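Contents | Previous chapter | Next chapter | Glossary | Index

Chapter 4
Retiring Office Equipment: Assets, Records and Disposal

A business that buys equipment must at some point remove it from use. The purchase is usually well recorded. The removal often is not, and the gap between the two is the subject of this chapter.

Consider the case of Hoarau, a freight office in Giltville. Its asset register listed 1156 items. When Ritva Oksanen was asked to check the register in August, 21 desktop computers shown as in service could not be found at any desk. They had been replaced, moved to a store room and left there, and the firm was still paying to insure them.

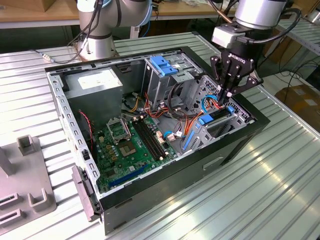

Figure 4.1 Desktop computer with the case open. A register normally treats the whole unit as a single asset.

Three dates matter in the life of an asset: the date it is bought, the date it stops being used and the date it leaves the premises. Depreciation is worked out from the first. The second and third are often entered as one, which hides the cost of storage - in floor space as well as in insurance.

Lindgren's rule, named after the auditor Mortimer Lindgren, states that no item should be struck from the register without a signed disposal note. The note gives the asset number, the method of disposal and the name of the receiving party. Section 4.2 sets out the form in full.

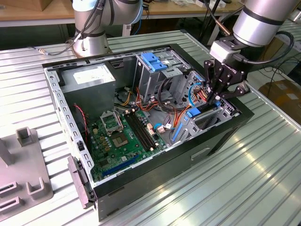 Figure 4.2 Open tower case showing the power supply, motherboard and empty memory slots.

Parts removed before disposal raise a further question of value. Under the Jidero method, a part kept as a spare is entered at nil. Under the Clonano method it carries a share of the remaining book value of the unit. The two give different results at year end, and a firm must keep to the one it has chosen. Both methods are worked through in Section 4.3, using a register that closes in 2032.

2032 views | 4 comments | Share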